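Jarkolex Pictures: our surveillance drama "Urban" opens in Okcombe on 15th February

I'm Prasert Phetsri, I wrote and directed Urban, and as the press office at Jarkolex is basically me and a kettle, I get to write the press release as well. So hello! We've made a film, it's finished, and the Dekasia cinema in Okcombe is giving it a proper run of 7 nights.

Urban is set in a town where every front door has a camera fitted by the council. Residents voted for it (narrowly) after a bad winter of break-ins, and the story picks up five years later, when a records clerk called Maud is asked to delete 40 minutes of footage and keeps a copy instead. It's a thriller, I suppose, though there's only one chase and it's on a bus. Mostly it's people in kitchens deciding what they're prepared to put up with.
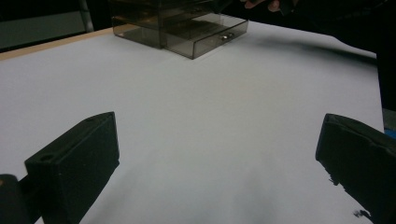

Maud is the part I worried over most, as she hardly speaks for the first half hour and we had to make you like her anyway. I wrote 6 drafts of her opening scene at home before I was happy with it, and I'm a fussy worker, I need a big pale surface with next to nothing on it, much like the white top here with its smoky plastic drawer organiser standing towards the back. Give me clutter and I write clutter. The version we shot has eleven words of dialogue and a very long look at a letterbox.

I've been asked a few times already whether the film is about any particular government. It isn't, and I'd be a bit sad if people spent the whole evening guessing. I grew up on the sort of paranoid films where a man in a mac listens to tapes until he goes peculiar, and I wanted to see what that looked like in a place with a decent bakery and a one-way system. 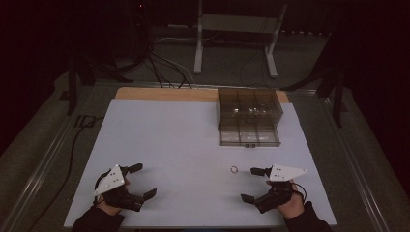
We shot in January, which meant short days, cold feet and a lot of soup. The bus scene took two nights and I'd happily have spent a third on it. The music is nearly all cello, recorded in one long afternoon, and I think it's the best thing in the picture.

I'll be at the first screening to answer questions afterwards, and I'm bringing the letterbox. Running time is just under two hours, no interval. Reviewers who'd like a seat or a link should drop me a line through the Jarkolex office and I'll sort it out myself.

Last updated: 15th February

Comments

Bev T: Booked for the second night. Is there step-free access at the Dekasia these days?

halfpastnine: A chase on a bus! Sold.

G. Orrin: Liked your short about the ferry. Will this one be shown anywhere further north?

Contact Jarkolex | Copyright Jarkolex Pictures | Back to top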